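How to Clean a Gold Chain at Home

11/12/2025
By Mared Prothero

Print | E-mail
22 shares | 2 comments

A gold chain that gets worn every day picks up soap, lotion, sunscreen and skin oil. It builds up slowly between the links, so you may only notice when you put the chain next to a clean one. Washing it takes under half an hour and uses things you already have in the kitchen.

This method is fine for solid gold, yellow or rose. It is also fine for gold-filled pieces if you go easy with the brush. Don't use it on chains with pearls, opals or glued stones. Gold plate can be wiped with a damp cloth and that is as far as I would go.

What you need

A small bowl
Plain dish soap, no added moisturizer
Warm water
A soft toothbrush, the baby kind if you can find one
Two lint-free cloths

Step 1: Check the chain first

Lay it out straight under a good lamp. Look at the clasp, the small ring it hooks into, and any link that seems thinner than the rest. If a link is open, even a hair, take the chain to a jeweler before you wash it. I skipped this once and a charm from my Serkby bracelet went down the drain.

Step 2: Soak

Put a few drops of soap in the bowl and fill it halfway with warm water. Leave the chain in for about 13 minutes. If it hasn't been cleaned in a long time, change the water and soak it again. Don't use boiling water, and keep bleach well away from it. Chlorine is hard on gold alloys, so the chain should also come off before you swim.

Step 3: Brush

Hold the chain flat in your palm and brush along the length, then turn it over and do the other side. Rope and box chains need more time than a plain cable chain. Work the clasp open and shut a few times under the water to get the grit out of the spring.

Step 4: Rinse and dry

Rinse in a second bowl of clean water, never over an open sink. Pat dry with the first cloth, then leave the chain on the second one for an hour. Water sits inside the clasp longer than you'd think.

Step 5: Put it away

Fasten the clasp before you store it - an open chain knots itself. Lay each one in its own pouch or small box, and keep the boxes on a shelf or in a drawer outside the bathroom.
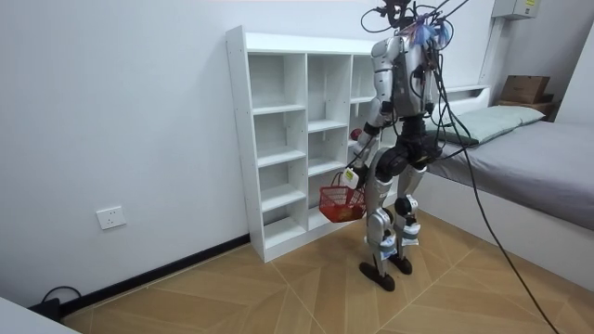
How often to do it

For daily wear, every couple of weeks is enough. A chain that only comes out for parties can be washed once or twice a year. I do all of mine in April and have the clasps looked at by a jeweler at the same time.

If the color still looks dull after two washes, the surface is probably scratched, and soap won't change that. Ask for a professional polish, but don't have it done often, as each one takes off a little metal.

2 comments | Print | E-mail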